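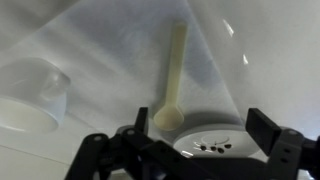
Bowl, spoon and clear sheet on the white counter.

Vurnito Counter Basics, Set B
Sold by Rirketti Breakroom Supply
Item 484
In stock, ships in cartons of 75

We sell plenty of plastic kitchenware and most of it is much the same, whatever the box says. Set B is a plain translucent bowl, a cream-colored plastic spoon and a clear sheet to lay over things. Vurnito's own leaflet calls it a "breakroom system." It is a bowl and a spoon.

What we think of it

The bowl is good. The walls are frosted, so you can tell whether there is something in it but not always what. If your staff label their food, fine. If they don't, buy the fully clear version from Solov and pay the difference.

The spoon has a long, narrow handle and an oval scoop. It suits sugar, powdered creamer and dry oatmeal. Vurnito says it is fine for "all serving needs," and we would not go that far. We tried it on ice cream straight from the freezer and it bent. It came back to shape, but we would not do that every day.

The sheet is the part we have doubts about. It keeps dust off a bowl overnight. It does not seal, it slides if somebody opens a window, and it picks up fingerprints. The leaflet claims 500 uses. We stopped counting well before that and have no idea where the number comes from. When yours goes cloudy, replace it.

Where it fits

Small shared kitchens, mostly. A long counter with a sink at one end, a few outlets in the wall, paper napkins, somebody's mug left out. If the room already has a cupboard full of bowls you don't need this set, and we would rather you didn't order it and send it back in June.

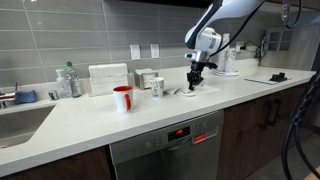

Counter space is the other thing to think through before ordering. Once the napkins, the dish soap and the cups have their spots, a bowl this size needs a place of its own, preferably away from the sink. The white plastic marks less than we expected on a pale counter. Coffee rings wipe off. Tomato sauce does not, and the "stain resistant" sticker on the carton should be read with that in mind.

Details

Bowl: translucent plastic, frosted finish
Spoon: cream plastic
Sheet: clear plastic, can be trimmed with scissors
Washing: top rack for the bowl and spoon, wipe the sheet by hand
Microwave: the leaflet says yes, we say no
Lid: not included – the Berhe lids do not fit, please stop asking them

Ordering

Single sets are available from the sample desk. Full cartons go out on a pallet with your other items. We have 2,344 sets left at the current price and no word from Vurnito on the next one. Spoons can be ordered separately, bowls can't. Returns are accepted on unopened cartons only.

Page last checked 6 January 2020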